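New thread, because the Fleltus preprint went up this morning and a few of you asked what I've been doing since September. Short answer: teaching a robot arm to pick stuff up off a really messy table. Longer answer below!

1/ Most grasping results you see come from tidy tables. One object, plain background, lots of elbow room. We wanted the opposite – tables where things touch, lean on each other and hide behind each other, like my kitchen on a bad night.

2/ Our question was pretty narrow. If the arm only has the camera on its wrist (no overhead view, no second angle), can it learn when to stop and take another look before it closes its fingers? Everyone here at Clunbridge had a different guess. Mine was "no, it'll just dither forever."

3/ So Fleltus is two pieces. There's a grasp model, nothing fancy, basically the Purnari baseline with a smaller head. And there's a tiny "look again" model on top that gets the wrist view plus the candidate grasp and picks one of two things: go, or shift the camera a little and re-plan.

4/ The training data for the second piece is the part I'm proudest of. We collected 3000 grasp attempts on cluttered tables, and for each one we saved the views on the way down. If the attempt failed, we went back and asked whether an earlier or later view would have given a better grasp. That gives you a label for free. Well, free plus a lot of evenings in the Lau lab.

5/ What kind of clutter? Drink cans, bottles, cartons, bowls, paper. I love shiny can lids as a test case because the glare messes with depth so badly, and I love open boxes because the model wants to grab the rim AND whatever is next to the rim, at the same time.
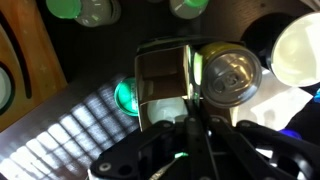 Wrist view over one of the crowded tables: open carton, can on its side right up against it, green-capped bottles behind.

6/ A can snuggled up to a cardboard wall like that is a great little problem. From straight above, the baseline tends to draw one fat grasp across both of them. Tip the camera a bit and the gap between them often gets easier to find. Not always! Sometimes there just isn't a gap.

7/ OK, numbers. We tested on 200 cluttered layouts the model had never seen. Baseline cleared the target object in 124 of them. With "look again" it was 161. Same gripper, same grasp model, same lighting (whatever the windows were giving us that day, sorry to the controlled-conditions people).

8/ The re-look budget matters less than I figured. We let it take up to 11 extra looks, and past 3 the curve is so flat you could set a coffee on it. If you want to try this on your own arm, cap it at 3 and save yourself the time.

9/ My dithering theory was half right, by the way. Early versions would hover over a clear plastic bottle and re-look until they ran out of budget. A small time penalty during training mostly fixed it. Mostly. Clear plastic is still our worst category by a mile, and there's a whole sad table about it in the appendix.

10/ Things we did NOT show: moving objects, soft stuff like bags and cloth, or any other gripper. I'd expect the labels to be pretty tied to finger shape, so please don't assume it transfers. Somebody with a suction cup should go find out and tell me.

11/ Also a question I keep getting: why not just add a second camera? You can! It helps! But plenty of arms out there only have the one, and the fixed camera gets blocked by the arm right when you need it.

12/ Code is cleaned up except for the calibration scripts, which are still kind of a swamp. Those should follow once I've renamed all the variables called "tmp2". Preprint link is in my bio, and replies are open if you want to argue about the labeling trick – I've got opinions and a free afternoon.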